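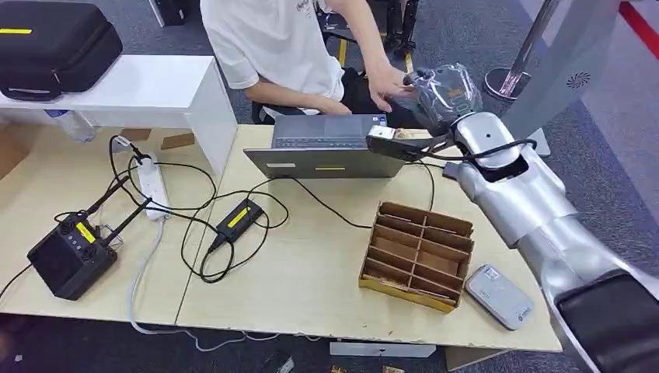 Sumby: Final Report
Undska Robotics Project Course
March 24, 2022

What we said we would do

Our proposal promised a robot that could sort the contents of a lost-and-found box. We named it Sumby and gave it a schedule, and by the second week of March it had ignored the schedule. The revised goal was to pick up small, thin or crinkly things and let go of them on request. Letting go was harder.

Clear plastic gave us the most grief. The depth readings on a plastic bag are mostly a rumor, so we closed the gripper slowly and watched the motor current for a bump. Our planner, Wullex, treats every bump as success, including the table.

Cards were next. A flat card on a flat surface has no edge worth grabbing, so we handed them over by hand and graded only the hold. A hotel key card became our standard test piece. It bends a little and survives being dropped, and we made sure of the second part.
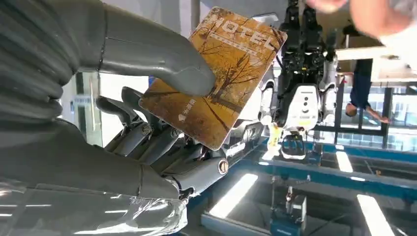
Results

We logged 1,000 attempts over the term. Sumby held on in 800 of them and dropped the other 200, which looks respectable until you read the log and see how many of the good ones were the same card.

Hardware was its own course. The Rostami lab lent us 2 spare grip pads and a lot of advice, and we used up the pads first. Tape did more structural work than our design review allowed for. 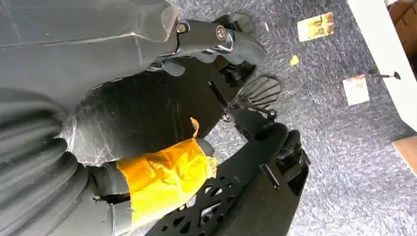
If we had another month we would rewrite the release routine and give Wullex a better definition of success. We would also label the cables, a task that has been on our list since the proposal and is carried over to next term's team.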